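From: Mahmoud Lamrani
To: packing-automation list
Date: January 29, 2026
Subject: Re: sorting table and the morning crew

Dear all,

Eirlys Gough wrote:
> I read the note from Plemside that the two-arm table will take over the mixed
> snack orders. Before I say something to my own people in Dislow I would like to
> know what the packers do now, in practice. Do they stand and watch? Do they
> lose the hours? And is it true that the arms are slower than Analyn?

Thank you for the questions, Eirlys. I will try to answer them in order, and please excuse my long sentences.

First, what the table does. For each order the bags must go into the trays, and one order uses three trays. The arms pick up the bags one by one. We started with small orders only, the ones that used to be given to whoever was newest, and everyone agrees these were the most boring part of the shift. 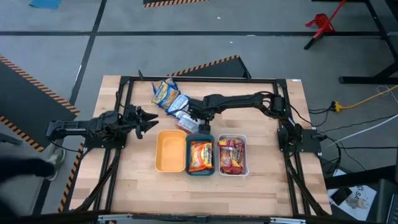
Snack bags on the table and in the trays, with both arms reaching in.

Second, what the packers do. They do not only watch. In the first week of January they watched, this is true, and it was a tired kind of work, more tired than packing. Aileen Baluyot told me she went home with a headache from paying attention to something that did not need her. So we changed it. Now one person is responsible for the table for 15 minutes and then goes back to the normal line. In her turn she puts out the bags and writes down every pick she does not like. The writing is important. We have 387 lines in the notebook already and I read them all.

Most of the lines are about soft bags. A box has sides, but a bag folds over itself and the fingers must close on something that changes its form. Our packers know this with their hands and they never had to put it in words before.

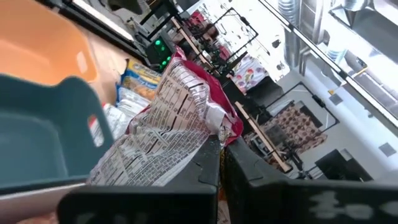
Ariel Javier, who trains the new people, now uses the notebook also for humans. He says that it is the first written description of how to hold a bag that we ever had at this site. I find this a little funny but I agree with him.

About the hours: no one has lost hours until now. I can promise this only until the end of the trial, which is 500 orders, because after it the decision is with the Belkadi office and I am not in that meeting. I wrote to them that the 11 people of the morning crew should hear it from a manager in person and before the list does. I did not receive an answer yet. If somebody here has more influence than me, please use it.

And yes, the arms are slower than Analyn Abella. I think that everything is slower than Analyn. But she asked me to say that speed is not her worry. Her worry is the trays. When she packs, she looks at the order and sees at once that a tray is wrong, and she corrects it without telling anyone. With the table, somebody must check the trays after, and this check was not in the plan from Plemside. It was simply inside her work, and no one had given it a name. 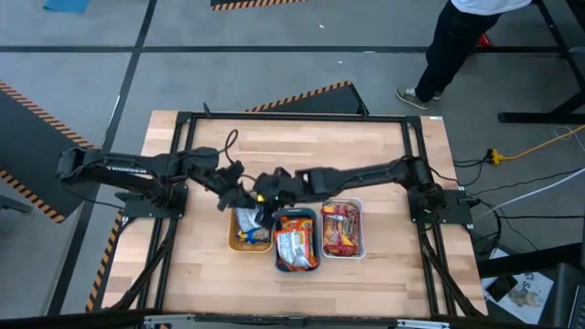

So we added the check as a real task with its own time on the schedule, and I recommend that you do the same in Dislow from the first day. Also ask for the pay level of this task in writing. At our site it is still discussed, and the packers are right to be impatient about it.

One practical thing more. The Fikby form for reporting a fault has no field for "it worked but I did not like it". We use the comments field. If you can get a better form, send it to me please.

I can share the notebook pages, without the names, to anyone who writes to me directly.

With kind regards,
Mahmoud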